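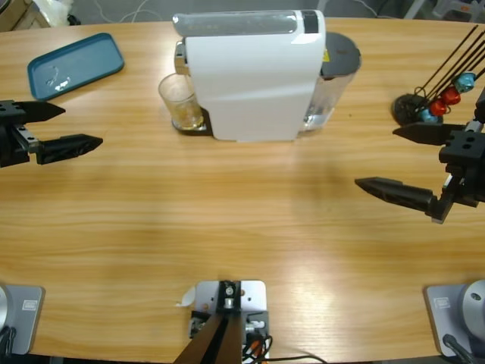

Most people who build a pair of arms at home spend months on the arms and an afternoon on the table, and by the end of this chapter I hope you'll have turned those proportions around, at least a little. The bench is part of the machine. Every position your arms learn is a position measured from their bases, and if a base creeps a little to the left one evening, then everything on the table has crept to the right as far as the arm is concerned, and you will spend a very cross hour looking for the fault in your code. So look first at how the two arms are held down, each on its own gray plate at a near corner of the table, with a metal bracket bolted on between them and the grippers reaching in from either side. The coffee machine stands toward the back, the capsules on their wire stand are over by the right gripper, and the blue tray is on the left. That is the layout we'll work with from here to the end of the book, and you're very welcome to copy it at your own kitchen table (ask whoever else eats there).

# Chapter 7: Laying Out the Bench

In the earlier chapters you put together one Urow arm, and then, I trust with fewer bad words, a second one. You wired both to the Drumico controller and made them wave at each other, which everyone does and which I still enjoy. Now they need a job. Ours is making a cup of coffee, a chore I picked on a dark January morning at the Zurkmont shared workshop when I badly wanted one and had both hands full of cable ties.

Coffee is a kinder first project than it sounds. A capsule is small and light and doesn't mind being dropped. The trouble comes with the glass, because a clear glass is hard for a camera to find and easy for a gripper to knock over, and with the water, which should never be let anywhere near your controller. We'll practice with everything dry and the machine unplugged until Chapter 9 - please do hold to this, even when it's going well.

## 7.1 Reach before you bolt

Before you drill anything, clamp both bases down and move each arm by hand, power off, to every spot it will have to visit. I like to do this with a pencil and a big sheet of brown paper taped over the tabletop. Draw the farthest line each gripper can get to while still pointing the way you want it to point. You'll end up with two lopsided shapes that overlap in the middle, and that overlap is precious. Anything one arm has to pass to the other goes there, and so nothing else should be stored there.

Then set out your objects. Keep the capsules on one side, so that a single arm does all the fetching. Turn the coffee machine until the spout faces the arm that will handle the glass, and check that the other arm can still get to the lid without leaning across its neighbor. If you're using the Lougher clamps from the parts list, tighten them a second time the next day, as wood gives a bit overnight.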